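I have a soft spot for old office towers, the kind that get sold off by the pallet when a company moves on. Mine came from the Dinon clearance in October, one of 39 in the lot, and I've been meaning to take it apart properly ever since. Blue plastic latches, drives in little carriers - somebody cared about the person who'd have to fix it!

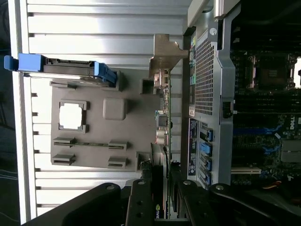

Blue drive carrier, and the graphics card on its edge.

My rule (learned the hard way) is that every part gets its own spot before I pick up the next one. I used to pile things on a dish towel and then spend the evening hunting for memory.
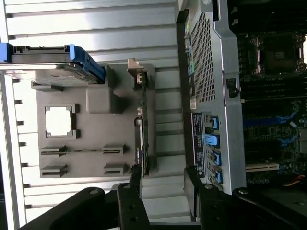

Lawal Nwankwo wrote to me that he never touches a card without grounding himself on the case first, and that I should mention it more often. So, mentioned!

The processor is the part I fuss over most. I hold it by the edges and set it down flat, and I don't start chatting until it's safely down.

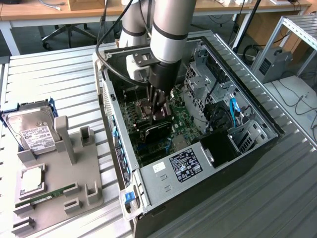 And the memory goes next, which is a much more forgiving job, just the clips at the ends and a gentle pull straight up. I give myself about 10 minutes for it and usually have time left for coffee.

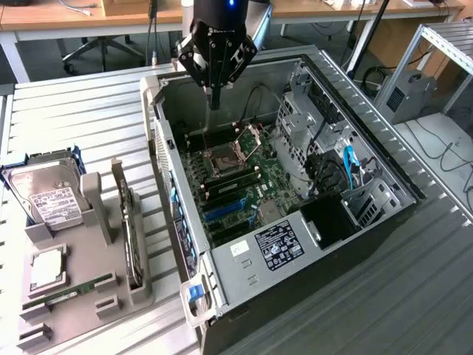
Do you need new thermal paste every time? If the heatsink has come off, wipe the old stuff away and put on fresh. I keep a tube of it in the drawer with the screwdrivers.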